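Bench notebook, April – motherboard cell, spending plan

Gripper over the open CPU socket, RAM slots up and to the right. Mahsa wants the list by 4 pm, so the list gets written before the thinking.

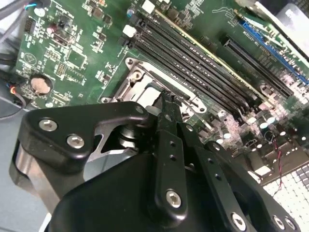
What we ask for

Fingers: 2 spare sets from Grasitwood. The narrow plate is fine over a socket, and I'd like not to learn its price in a hurry.

Scrap boards: 20. Shahla Daneshvar asked for 10 and I doubled it, knowing how we treat socket pins. Any colour, any vintage, coin cell optional.

Fixture: Talebi quoted for a proper tilting one. Lovely drawing, and a freight charge that suggests it travels business class. Parked until next budget.

Force sensor: Triltness or Graltia. Triltness has the better datasheet, Graltia answers the phone. Leaning Graltia.

Cable tidying: no line item. Every plan says we'll do it ourselves, and so does this one.

Still open

Do hex screws come out of consumables or the tooling budget? Mahsa Golestani says tooling. Finance says fill in the form – there are 2 forms.

Ask Shahla whether the boards can be billed to training.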